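책상 위 물건들, 봄맞이 사진 모음

2023년 4월 18일

겨울 내내 미뤄 두었던 작은 물건 정리를 드디어 시작했어요! 원래는 지난 10월에 유즈키(Yuzuki Kuroda) 씨랑 같이 꾸미기로 했던 페이지인데, 둘 다 바빠서 해를 넘겼네요. 제목은 제가 마음대로 붙였고, 순서도 별 뜻 없어요.

요즘 저는 노란색과 주황색에 푹 빠져 있어요. 예전에는 회색 아니면 흰색만 샀는데, 작년에 Dritside에서 머그를 하나 들인 뒤로 취향이 확 바뀌었거든요. 밝은 나무색 상판에 올려놓으면 색이 정말 잘 살아요. 조명을 따로 안 켜도 따뜻해 보이고요. (물론 우리 집 식탁은 짙은 밤색이라 그 맛이 안 납니다. 흑흑.)

1. 주황색 블록과 노란 그릇 모양

나뭇결 테이블 위의 두 가지 색이에요. 주황색 직육면체는 윗면이 매끈해서 빛을 받으면 반짝하는 게 좋고, 옆으로 누운 노르스름한 주황빛 그릇 모양은 안쪽에 골이 져 있어서 자꾸 눈이 가요. 겉은 둥글둥글한데 안은 줄무늬처럼 결이 있다니, 저는 이런 걸 보면 꼭 손가락으로 훑어 보고 싶어져요. 모서리를 둥글린 테이블도 마음에 들고요.
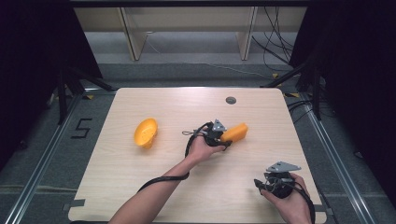 2. 테이블 고를 때 제가 보는 것

이왕 테이블 얘기가 나왔으니 조금만 더 할게요. 저는 모서리를 제일 먼저 봐요. 각진 책상에 허벅지를 찧어 본 분들은 아실 거예요... 둥근 모서리는 지나다닐 때 마음이 편하고, 방이 좁아도 덜 답답해 보여요. 그다음이 상판의 전선 구멍! 예전에 쓰던 Bradico 책상에는 이게 없어서 충전선이 늘 앞으로 넘어왔어요. 폭 70센티짜리 작은 책상이라 선 하나만 넘어와도 노트 펼 자리가 없었죠. 지금은 동생이 가져가서 잘 쓰고 있답니다.

3. 색 맞추기 메모

밝은 나무색에는 주황, 노랑, 그리고 아주 연한 회색이 잘 어울려요. 파란색도 해 봤는데 저한테는 좀 차갑더라고요. 유즈키 씨는 초록이 최고라고 우기는데, 그건 다음 페이지에서 본인이 직접 쓰기로 했어요. Vukard에서 산 초록색 쟁반을 아주 자랑스러워하니까 기대해 주세요!

4. 그릇 모양 물건을 좋아하는 분들께

안쪽에 골이 있는 그릇은 닦을 때 조금 귀찮아요. 저는 못 쓰는 칫솔로 결을 따라 살살 문질러요. 물기는 엎어서 빼고, 마른 천으로 한 번 더 닦고요. 클립이나 머리끈 같은 자잘한 걸 담아 두기에는 역시 이렇게 움푹한 게 편해서, 귀찮아도 계속 사게 되네요. Cho에서 나온 작은 것도 하나 눈여겨보는 중인데 색이 노랑 하나뿐이라 고민할 것도 없을 듯해요.

댓글로 여러분 책상 위 색깔도 알려 주세요. 다음에는 서랍 속 물건들로 올릴게요.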